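Section 7 – Laundry and ironing between guests. Prondwood cottages, set-up guide for hosts. Replaces the old sheet in the linen cupboard, bin that one.

Covers the Kundison washer, the Fjeld steam iron and anything a guest leaves behind. Printed shirts go flat on the bed before folding, front up.
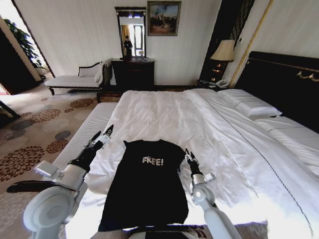
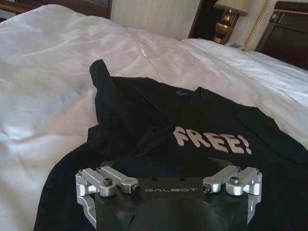
**Can I iron straight over a printed front?**
Turn the shirt inside out first and use the low setting, steam off. If it's already folded and creased, leave it and let it hang overnight.

## 7.1 Before the first wash

1. Check the tap behind the washer is on. Quarter turn, handle in line with the pipe.
2. Pull the drum light tab out (new machines only).
3. Run one empty cycle, hot, no powder. Smells a bit of rubber, fine.
4. Wipe the door seal.

Note: the washer walks if the feet aren't level. Put a spirit level on the lid, not the floor. Floor's crooked in every cottage.

## 7.2 Normal load

1. Empty pockets. Tissues are the worst.
2. Sort – whites, colours, towels. Towels always on their own.
3. Zips done up, prints inside out.
4. Fill the drum loosely, you should get your hand in on top.
5. Powder in the left drawer, softener in the middle. No softener with towels.
6. Programme 2 for colours, programme 9 for sheets and towels.
7. Spin at 1000 for everything except wool.
8. Press start and wait for the door to click. No click, no wash.

**Caution:** don't force the door at the end. It lets go by itself after about 2 minutes. Handle on the Sasau cottage machine has already been replaced and the new one is no stronger.

## 7.3 Drying

Line first if the weather's any good. Pegs on the underarm seams for shirts, never the shoulders, leaves bumps. Dark colours in the shade.

Dryer only for towels and sheets. Clean the lint filter every load, every single load, even if it looks ok. Filter pulls straight up. Push it back untill it sits flush or the dryer won't start.

No printed shirts in the dryer. The lettering cracks and the guest will want a new one.

## 7.4 Ironing

1. Fill the iron to the line with cold tap water. Nothing scented.
2. Stand it on its heel, plug in, wait for the light to go out.
3. Collar, then sleeves, then body. Printed side stays inside.
4. Keep moving.
5. When finished: steam off, unplug, tip the water out over the laundry sink.

**Caution:** no ironing on the beds. Board is behind the laundry door. A duvet holds the heat and the cover will mark.

Brown drips on the cloth mean scale. Hold the clean button over the sink for a slow count of 9, then repeat if it's still coming out brown.

## 7.5 Folding shirts

1. Lay flat, smooth from the middle out.
2. Turn it over, front down.
3. Fold one side in to the middle, sleeve back on itself.
4. Same on the other side.
5. Hem up to the collar. Turn over.

Stack with the folds facing the same way. Looks fussy but they pull out of the drawer easier.

## 7.6 Left-behind clothes

Wash, dry and fold as above. Paper bag, cottage name and month on the front, then onto the top shelf in the office. Keep for 2 months, after that they go to the op shop.

Don't post anything untill the guest has payed the postage. Ask Nusrat Bugti if there's an arguement about it.

## 7.7 Quick faults

- Washer won't drain – filter, bottom right behind the flap. Towel and tray down first, a lot of water comes out.
- Washer beeps and stops – load's off balance. Open up, spread it out, run spin again.
- Dryer runs cold – lint, or someone's picked the airing programme.
- Iron won't steam – empty, or the dial's too low for steam.
- Powder left in drawer – drawer lifts out, press the tab at the back and rinse under the tap.

Anything else, switch off at the wall and leave a note on the machine. Beds and linen counts are in section 8.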